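Notebook, mug teleop in sim, March 2019

Picked up where Erick Langat left off. His handover note reads "mug in bowl, should be easy," a sentence I have now read with 16 different emotions.

Setup unchanged: Vunow scene, wrist view on the left monitor, my right hand on the Joldale controller, left hand on coffee. Target is 439 kept demos. We have fewer.

Main lesson of the morning is that I drive too fast. The controller scaling was at the default and every twitch of my wrist became a lunge. Halved it. Demos got longer and duller, and dull is what the policy likes.

Second lesson: decide on the grasp before descending. If I dither above the bowl, the dithering goes into the data, and Nemora will learn to dither with great confidence. Erick's early demos have a little hover at the top of every approach — so do the rollouts trained on them.

Rule for now: line up with the fingers open and one to each side of the mug, stop there no longer than a breath, then commit. Anything with a second try gets tossed. The low facets of the bowl are where I keep worrying about finger clearance, so come in steep. 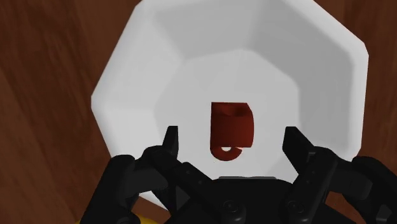
To do

Trim idle steps at the start of each demo (2,000 step cap is still on).
Ask Amadi people about the gripper close delay.
Fresh coffee.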